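Irkau bottle trial moves to second stage

Malhotra has begun the second stage of its bottle return trial at the Irkau site, with deposit bottles now accepted without caps and with labels partly removed. The change took effect in July and applies to all clear plastic bottles handed in at the counter or through the two wall hatches.

Under the first stage, which ran for 42 weeks, a bottle was refused if the cap was missing or if more than half of the label had come away. Staff logged 3446 bottles in that period and turned back 1219 of them. Missing caps were the largest single cause, followed by liquid left in the bottle and damage to the neck.

The revised rules set out three checks. The neck must be round and the screw thread unbroken. The neck ring must be in place. The body may be dented but must not be split. Label condition is recorded but no longer counts against the bottle. Loose caps are taken separately and go into a tub at the end of the counter.

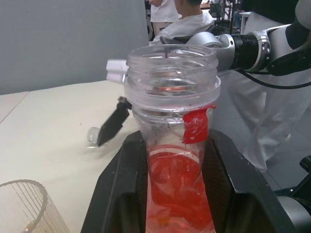 A clear plastic bottle with the cap off and a strip of red label left below the neck.

Bimla Mittal, who runs the trial for Malhotra, said the label rule had caused most of the arguments at the counter. "People soak them at home and the label comes half off. The plastic is the same plastic. We were sending back good bottles," she said.

Contents remain a ground for refusal. Bottles must be emptied before they are handed in, and a bottle holding drink, syrup or any solid material will be given back to the customer. Mittal said coloured residue was a particular difficulty, as it can stain the flake when the plastic is ground and washed. A rinse with cold water is enough in most cases. Detergent should not be used.

Sorted bottles are baled on site and taken to the Prirnia plant, where the necks and bodies are ground together and the cap plastic is floated off in a water tank. Prirnia has asked for label paper and film to be kept below an agreed share of each bale by weight. Samples will be drawn from every eighth bale and the results passed back to Irkau.

Glass is outside the trial. Drinking glasses, jars and small glass vials should go to the glass bank at the rear entrance.

The second stage is due to last 8 months. The counter opens at 7.30 am and closes at 4 pm, with the hatches available until 9 pm. Printed copies of the revised rules can be had from the Akura building reception.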